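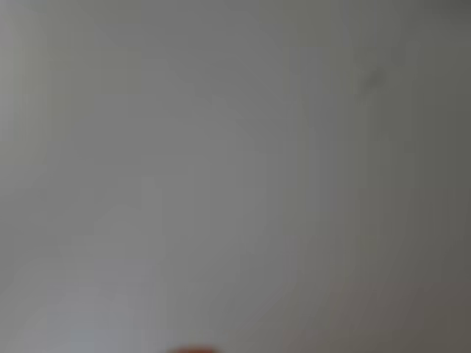 Figure 3. A low-information wrist view. Apart from the orange-red shape at the bottom edge and a faint dark spot at upper right, the view is smooth gray with a gradual change in brightness from left to right.

4.2 Handling uninformative wrist views

The policy described in Section 3 takes two camera streams, one fixed and one on the wrist, and treats them as equally reliable at every time step. Early runs on the Bognár cell showed that this is a poor assumption. The wrist stream often contains views like the one in Figure 3, where nothing is in focus and there are no edges to track. An encoder will still produce a feature vector for such an input, and the action head will still use it. In our first version of the controller, this led to small sideways corrections that had no basis in the task.

We looked at three ways of dealing with the problem. The first was to delete these views from the training data. We dropped this option early because the same views come up at run time, and a policy that has never seen them has no reason to behave well when they appear. The second was to blank out the wrist input whenever a sharpness score fell below a fixed threshold. The third, which we kept, was to estimate a confidence value for each wrist view and use it to scale the wrist features before they are merged with the features from the fixed camera.

The confidence module is part of Stoltar, our perception package. It works on a reduced grayscale copy of the view and computes two quantities. One is the local gradient energy, averaged over a grid of cells. The other is the share of cells whose gradient energy is above the sensor noise floor. A small network with 4 layers maps these two quantities, together with the joint velocities, to a single value between zero and one. Joint velocities are included so that the module can tell motion blur from other kinds of blur. Motion blur usually clears when the arm slows down, and the planner can be told to wait for it.

Color is left out of the score on purpose. Figure 3 shows why this needed some thought. The orange-red shape is the one strongly colored region in the view, and a score based on saturation would rate that region as useful. It is small, it is as blurred as everything else, and its identity cannot be settled from the view alone. A version of the module that used color gave high confidence to views of this type and made the sideways corrections worse. The brightness change across the gray area caused a milder form of the same error. A gradient computed over the full width picks up the slow darkening toward the right and reads it as structure. Computing gradients inside each cell removes most of this effect.

The faint spot at upper right is a harder case. It is local, so it raises the gradient energy of the cells it falls in, but only slightly. We set the noise floor high enough that a feature this weak does not count. This is a trade-off. With a higher floor, the module also ignores some real low-contrast marks, and tasks that depend on such marks would need a different setting.

To train the module, we labeled 3,615 wrist views from recordings made with the Plallora logging tool. Each view was given one of two labels, usable or not usable, according to whether a person could name the nearest surface and its rough orientation. Views with only a colored patch and no other detail were labeled not usable. We held out 151 views for checking, chosen from recordings that did not contribute to the training set. Training ran for 2,000 steps with the policy weights frozen, after which the policy was fine-tuned with the scaled features.

At run time, a low confidence value has two effects. The wrist features are scaled down, so that the fixed camera has more weight in the merged vector. If the value stays low for a full planning cycle, Tumalora, the motion planner, also lowers its speed limit and stops accepting new grasp targets from the wrist stream. Grasp targets already accepted remain valid until they expire. We tried canceling them as well, but this caused the arm to hesitate during ordinary approaches, when the wrist view is expected to lose detail near the object.

The scheme has limits. It judges one view at a time and keeps no memory of earlier ones, so a sharp view followed by a blurred one is handled no differently from a long run of blurred views. It also cannot tell a lens that is out of focus from a plain surface at close range – both give low gradient energy, and both can occur with the arm at rest. Separating the two would require depth or contact sensing, and the cell had neither during the work reported in this section.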